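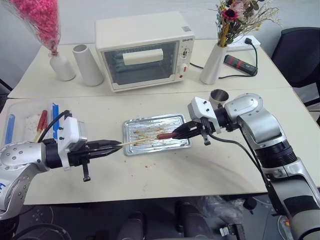

By Delyth Rowlands | Zodel Help Center | Updated in July | Applies to the Zodel app for phones and tablets

3. Setting up deal alerts

Zodel can send you an alert when a shop, restaurant or service near you posts a new offer. Alerts are off when you first install the app. You need a Zodel account and a confirmed email address before you can turn them on. If you have not confirmed your address, go back to section 2.

3.1 Turn on alerts

1. Open Zodel and sign in.
2. Tap the menu button in the top left corner, then tap Settings.
3. Tap Alerts.
4. Slide the Deal Alerts switch to On.
5. When your phone asks whether Zodel may send notifications, tap Allow.

Note: If you tapped Don't Allow by mistake, the switch in Zodel will still show On but no alerts will arrive. Open your phone's own settings, find Zodel in the list of apps and allow notifications there.

3.2 Choose your area

You can let Zodel use your location or enter a place by hand.

To use your location:

1. On the Alerts screen, tap Area.
2. Tap Use My Location.
3. Pick a distance. The choices are Walking, Short Drive and Whole City.

To enter a place by hand:

1. On the Alerts screen, tap Area.
2. Tap Add Place and type a town, a neighborhood or a ZIP code.
3. Tap the right match in the list, then tap Save.

You can save up to 58 places. Only places with a check mark send alerts, so you can leave your vacation spots in the list and turn them off until you travel.

Caution: Use My Location checks your position in the background and uses more battery. If your phone runs down quickly, enter a place by hand.

3.3 Pick categories

1. On the Alerts screen, tap Categories.
2. Tap each category you want. A filled circle means it is selected.
3. Tap Done.

There are more than 160 categories, grouped under headings such as Food and Drink, Home, and Outdoors. Tapping a heading selects everything under it - this can bring in a lot of alerts on a busy weekend.

3.4 Set quiet hours

1. On the Alerts screen, tap Quiet Hours.
2. Set a start time and an end time, for example 10:00 p.m. and 7:30 a.m.
3. Tap Save.

Alerts that come in during quiet hours are held and shown together when the period ends. Offers that have expired by then are dropped from the list.

3.5 If alerts do not arrive

Check that the phone is online and that at least one place and one category are selected. Then sign out, close the app and sign in again.

If you see error 1038, the app could not reach the alert server. Wait a few minutes and tap Retry. If you see error 900, your version of the app is too old for alerts. Install the latest update from your app store. Your saved places and categories are kept.

Caution: Do not delete the app to clear an error. Coupons you saved while offline are stored on the phone and will be lost.

Next: Section 4, Saving and redeeming coupons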